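July 4, 2021

Quiet holiday, everybody off at somebody's barbecue, so I finally had the whole afternoon for the block project!

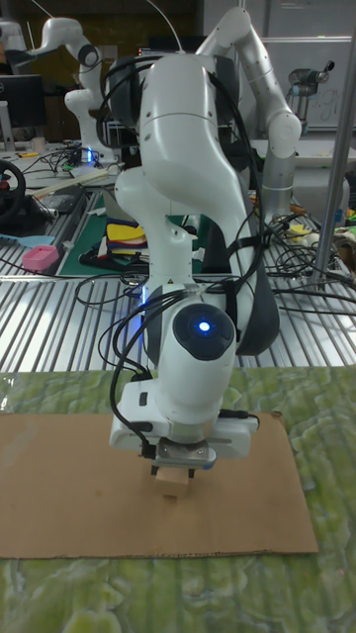
I've been wanting to get these little wooden blocks sorted since forever. They're for my nephew's birthday in September, and the plan is a whole village (houses, a bakery, a crooked bridge if I get that far). I started by sanding the edges, which took way longer than I'd told myself it would, and then I cut up a cardboard box for the bases. Cardboard is so much nicer to work on than newspaper — it lies flat and it doesn't leave ink on everything you touch.

Themba Khumalo called right in the middle of it to ask if I was coming over for the fireworks. I said maybe, with sandpaper in one hand. He thinks I should paint every block a different color. I like them pale and plain, the way they come, and maybe just a bit of red on the roofs. We argued about it for 30 minutes and he still wants purple!

I got 6 houses done before my shoulders gave out. The bakery has no door yet and one chimney is glued on at a slant, but I kind of love it like that. Tomorrow I need more glue and a finer grit, and I have to find the tiny saw I put somewhere safe last winter.

I can hear the first fireworks going off now, so I'm getting my shoes on.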